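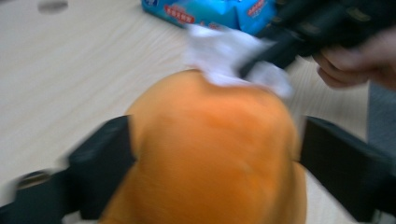

Gripper fingers closed on a soft orange object, with a person's hand working close by.

Stop counting a held object as a good grasp

The fault at Bremeo last April was logged as a slip. I think the label is wrong, and the label is why it took so long to fix.

Of 2,052 grasps on soft goods, 783 were marked successful while the fingers were still closing. The controller read a rise in motor current, called it contact and moved on. Fabric compresses. The current rises well before there is enough force to lift anything.

Traian Grecu wanted a higher threshold. That helps with plush and crushes cartons. Eun-ji Tak's proposal was better -- hold for 13 frames, then check that finger width has stopped changing. It costs cycle time, and the line manager objected.

I side with Tak. A false success releases the interlock, and people reach in when the light is green. That makes it a safety fault, and it should be filed as one.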